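Clothing repair and folding mornings to start at Plillport in July

Residents of Plillport will be able to bring in clothes for sorting, mending and folding at a new Saturday session run by Clulteo, the town's reuse charity. The first one opens at 10am in the upstairs room at Menon House, and there is no charge.

Clulteo ran a trial in the spring, when 42 households brought in bags of everyday clothing. Most of it was plain cotton: T-shirts, pyjamas and school polo shirts. Much of what came in was fit to wear again once it had been sorted and folded – the main problem was that people had lost track of what they owned.

Each visitor will have a table covered with a cloth and can stay for up to 2 hours. Garments are opened out flat one at a time, checked at the neck, cuffs and hem, and then folded for home or put in the bag for the Hostari shop on Quay Street.

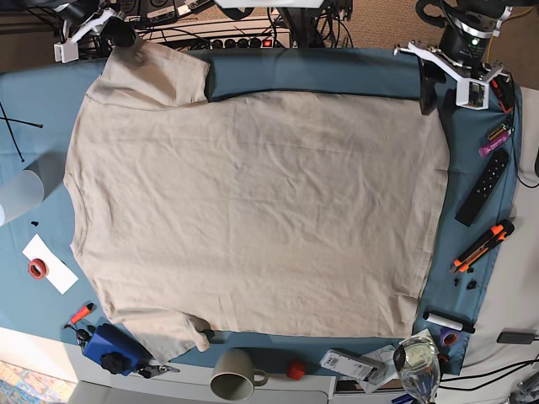

Kartini Halim
Sessions Manager, Clulteo

"We start everyone on a T-shirt," said Kartini Halim. "Lay it out sideways with the neck to your left, pull the sleeves out and smooth it down with your hands. A plain beige one is good to learn on. You can see the creases and you can see any marks. After that people get on with their own pile and we only step in if they ask."

Izzati Sinaga will lead the mending table, which takes small jobs such as dropped hems, loose buttons and split seams. Zips and lined coats cannot be taken on at present. Clothes should be washed before they are brought in.

There are 52 places at each session and booking is advised. Children are welcome with an adult. Menon House has a lift, and tea and coffee will be on sale downstairs until noon.

Items passed to Hostari will be priced at 100 pence each during the opening month, with the money going towards thread, needles and room hire.

To book, call in at the Hostari shop or ask at the Menon House front desk. Press enquiries should go to Johannes Motaung at the Clulteo office.

ENDS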